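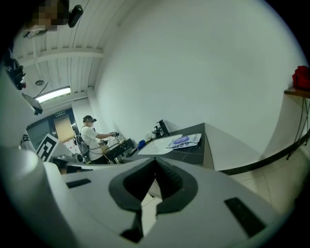

Loss of tracking during hand-held gripper recording
Student project report, second submission, 11 Jan 2019

1. Background

The project records household and bench tasks using hand-held grippers fitted with marker cubes. A worn camera sees the markers, and the Cledex software turns their positions into a path for each hand. The paths are later replayed on the Odley arm. This report covers a fault found in December, its cause as far as we could establish it, and the changes made.

2. The fault

We made 296 recordings at the workbench and at the washbasin. On replay, 29 of them contained a jump in the path of one gripper. In most cases the arm stopped on its own speed limit. In one case it did not, and the left gripper struck the rim of the test basin. The basin was not damaged. One finger pad was torn and the wrist had to be set up again before further use.

The log gave no warning at the time of recording. The software had marked every frame as valid, including those in which the cube could not have been seen clearly.

3. Finding the cause

Three causes were considered: a loose cube, a clock error between the camera and the gripper, and poor marker detection. The cubes were checked with a gauge and none had moved. The clocks were compared at the start and end of a long recording and differed by 4 ms, too little to explain jumps of this size.

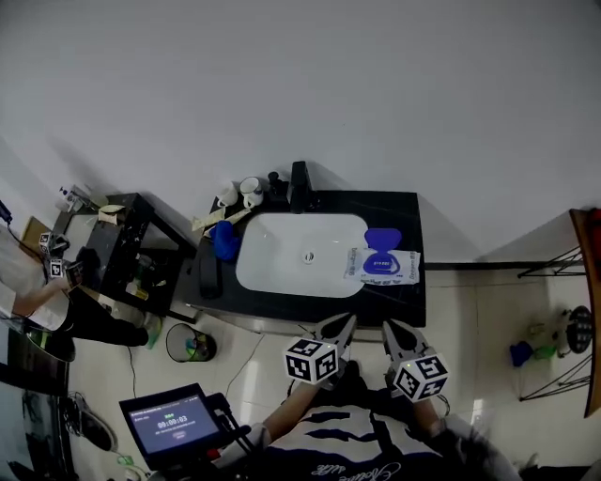
Washbasin work accounted for most of the faulty recordings. When a hand turns over the basin, one face of the cube points away from the camera and the next is seen at a shallow angle. With a single face in view the software can find two possible poses – one correct, one tilted the other way – and it sometimes changed from one to the other between frames. The path then moved by up to 380 mm and came back.

We repeated the turning movement slowly with a spare gripper and saw the same change of pose. Bringing a second face of the cube into view stopped it. Glare from the ceiling lights made detection worse, but we did not measure this separately.

4. Changes made

The Cledex settings now reject a pose found from one face only if it differs too much from the previous frame. Short gaps are filled; long gaps cause the recording to be refused. A separate check, written by us, reads each path before replay and will not send it to the arm if the hand speed is above the set limit.

The stop button has been moved within reach of the person starting the replay. At the time of the collision it was on the far side of the bench.

5. Remaining problems

The filter has been tested only on the old recordings. It caught all 29 faulty paths, but it also refused several that we believe to be good, mainly fast wiping movements. The limit needs a different value for each task and we have not yet set these.

The arm's own speed limit should have stopped the collision. The path on that run was smoothed before replay, and we suspect the smoothing spread the jump over enough time to pass under the limit. Smoothing is switched off until this has been tested.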